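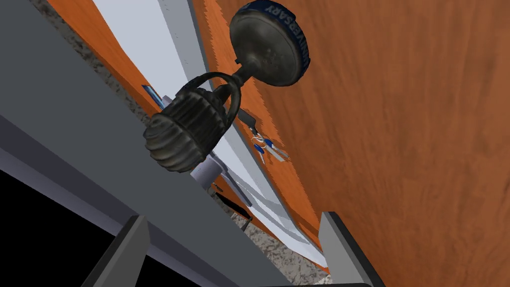

Simulation add-on, trial notes, second week
April, started 9.20, bench 2
Written by Anatole Tessier

Purpose of these notes: we have the Trarkberg household scene pack on trial licence and must tell Piteddale if we want to buy it. I write down what I find, so that the others do not need to repeat it. The first week was only installation and I do not count it.

What is in the offer. The pack gives 68 objects and 10 rooms, with a viewer and a script interface. Price is 3,221 for one seat for a year, support included. A second seat is half price if it is ordered at the same time. The quotation is in the shared folder, under Tkachenko, who sells it for them in our region.

Morning: wrist camera view with the trophy

I loaded the trophy because it is an awkward object. It has a round flat base, a short narrow stem, a ribbed cup and a loop handle, so there are several places to grasp and most of them are bad. In the wrist view the trophy is tilted steeply, base up and the opening of the cup down to the left. I like to have such poses in the test set. Upright cups on a clean table we already have too many.

The metal is well made. It is dark and worn, with small scuffs on the base, and the highlight is soft. The lettering on the blue band is sharp enough to read "NNIVERSARY". For our label detection this is useful, as the letters follow a curve.

The wood is less good. On the right side the grain is stretched and becomes blurred, and at the upper left there is an edge like stairs where the wood meets the white sheet. I first suspected my own settings, so I put the texture quality to the highest and loaded again. The edge stayed the same. I have sent the question to Tkachenko and I wait for the reply.

The keys with the blue heads are thin and bright, and I want them as distractor objects. There is also a small black thing beside the handle which I could not identify from this view, possibly a clip. The object list in the manual is sorted by number and not by name, so looking for it is slow work. I left it.

Lighting. It is very even. For a first training this is comfortable, but our cell at Flallham has a window on one side and strong shadows after lunch. The manual says that the lamps can be moved by script. I did not find the command for it yet. Chapter on lights is four pages and half of it is about colour.

Afternoon: script interface

13.40. Connected our own planner by the script interface. It needed one change in the joint order, as they count the wrist first and we count it last. I lost almost 2 hours on this. Please look in my settings file before you start, the correct order is written at the top.

14.55. Collision shapes. I displayed them over the trophy. The base and the cup are covered properly, but the loop handle is filled in, like a solid plate. This means a finger cannot go through the handle in the simulation, and every grasp of that type will be reported as a contact. For us it is a serious point, as mugs and baskets have the same problem if they were prepared in the same manner. I checked one mug and it is also filled. The basket I did not open.

15.30. Replaced the handle shape by hand with short boxes along the curve. It works, the planner now proposes a grasp through the loop. The time step became slower but still acceptable. If we must do it for each object with a handle, somebody has to be paid for these days, and it should be added to the price when we compare.

16.10. Saved and loaded the scene again. My new handle shape was kept. The camera position was not kept, it went back to the default. I wrote the values on paper and typed them again. Small thing but annoying.

My opinion so far

Objects: good. Surfaces: medium. Collision shapes: not good enough for grasping without our own work. The support answered my first question in the same day and the answer was correct, which I note in their favour.

I would buy one seat, on condition that they repair the handles or give us a lower price. I would not take the second seat now.

To do

Ask Piteddale if the trial can be made longer.
Find the lamp command, try with shadow from the left only.
Open the basket and look at the handle.
Same trophy pose with the fingers closed, compare the depth image.
Give the box shapes to the others, folder "handles", and explain the naming.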